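Jobs > Plernden > Data collection > Home collectors

Home collectors wanted, Plernden and nearby

Zulelitz is looking for 14 people to record everyday chores with hand-held grippers. Folding clothes mostly, some bed making. Recordings go to the Mokgethi project, where they're used to teach a robot arm to handle cloth. No robot at your place, just you and two grippers.

Paid by the hour, 19 an hour, plus travel to the training session. Shifts are 6 hours max, breaks included. You pick the days, we only ask for two shifts a week thru the end of May.

What you need
- a bedroom or living room you can work in, normal mess is fine, please dont tidy up specially
- your own clothes and bedding, mixed colors and fabrics
- two working hands and some patience. Same shirt, over and over
- over 18
- wifi good enough to upload at night

No experience needed. Training is one morning at the Zimum office, we show you how to hold the grippers and how slow to go (slower than you think). Bring a T-shirt or two. 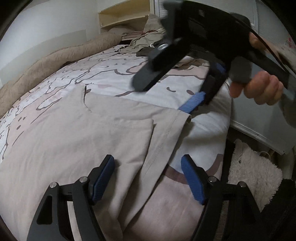

Botched folds count too, so keep recording if the cloth slips, then start over. What we can't use: other people talking in the room, phone screens, mail with your address on it. Take rings off first, they catch.

Kit is on loan and comes back when you finish. Left handed people very welcome, we are short on those.

To apply send a short note to the Zulelitz front desk with your part of town, hours you can do and what kind of bed you have (height matters, bunk beds wont work). Deadline Sunday, 6 pm. We answer evrybody, might take a few days.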